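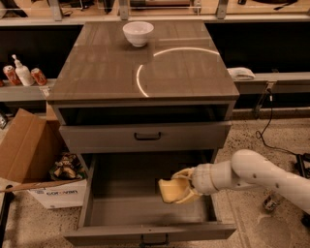 Cleaning and Reloading a Two-Drawer Nightstand

January
By the Hestix workshop desk
Reading time: 4 min

A bedside cabinet with two drawers collects more fine dust per square foot than most furniture in a bedroom. It stands close to bedding, it is opened in the dark, and the drawer interiors are rarely emptied. The procedure below covers the interior, the drawer fronts and pulls, and a glossy wood-grain top. It takes 30 minutes for one cabinet, excluding drying time.

What you need

A soft sponge or folded cloth for the drawer interiors. A second cloth, lint-free, for the top. A bowl of lukewarm water with a few drops of dish soap. A vacuum with a narrow nozzle. A dry towel. Avoid melamine foam on any glossy surface; it is a fine abrasive and leaves dull patches that show up under a lamp.

Order of work

Start at the bottom. Pull the lower drawer to its stop and leave the upper one shut or nearly so. Two loaded drawers extended at once move the center of gravity forward, and a light cabinet that isn't fixed to the wall can tip. If both have to be open, empty the upper one first.

1. Remove the contents and any liner paper.
2. Vacuum the bottom panel, then the joint where it meets the side walls. Most of the grit is in the two rear corners.
3. Wring the sponge until it no longer drips. Wipe from back to front in overlapping passes, then do the side walls and the inner face of the front.
4. Dry with the towel. Water left standing in the joint will swell a fiberboard bottom.
5. Leave the drawer open for 48 minutes or longer before reloading. In a humid room, leave it overnight.
6. Close it and repeat for the upper drawer.

On cabinets with an open cubby under the top, clean the cubby last of the interior parts. Its rear edge is hard to see and has to be done by feel, with the cloth folded over two fingers. 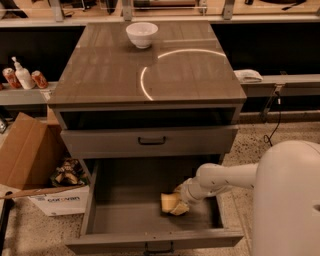
Check the runners while the drawer is at full extension. Press down lightly on the front edge. A small amount of give is normal; a click or a sideways shift means a loose screw at the cabinet side. Roller runners need no lubricant. Metal-on-metal runners take a very thin film of dry PTFE spray, applied to a rag first and then to the rail. Oil attracts lint and should be kept out of the drawer altogether.

Drawer pulls

Black pulls show skin oil as a gray bloom along the underside. Wipe them with the soapy cloth and dry them at once. If a pull turns in the hand, open the drawer and tighten the screws from the inside with a hand screwdriver — a power driver strips the thread in soft board after a few uses. Tighten both screws a half turn at a time, alternating.

The top

Clear the top completely, including small dishes. The foot of a ceramic bowl is often unglazed and will scratch a gloss finish if it is slid aside, so lift it. Wipe along the grain with the lint-free cloth, slightly damp, and follow with a dry one. Set a lamp at a low angle to find streaks. They show as breaks in the reflection. A felt pad under the bowl is worth the trouble; the Farero pads we keep in the shop are cut with scissors to fit a narrow foot.

If scratches are already present, the options on a printed or laminated finish are limited. Polishing compounds in the 2,000 grit range can soften a shallow mark in clear lacquer. On a printed surface they may go through to the backing, so test on a rear edge.

Cardboard and packaging

A newly delivered cabinet should be wiped before first use. Corrugated cardboard sheds fiber, and the fiber settles in the drawers. Flatten the empty boxes and take them out before vacuuming the floor. Keep one box if the cabinet is likely to be moved again, and store the spare screws in a labeled bag taped to the underside of the lower drawer.

Reloading

Put heavy items in the lower drawer, toward the back. Keep liquids out of the upper one. Cut liner paper a quarter inch short on each side so that it doesn't ride up when the drawer closes. Do not store the damp sponge in the drawer.

Recent

Ríos hinge sets: adjusting a sagging door
Removing tape residue from painted board
Felt, cork or rubber: pads for hard floors
Squaring a Bovamari bookcase before fixing the back panel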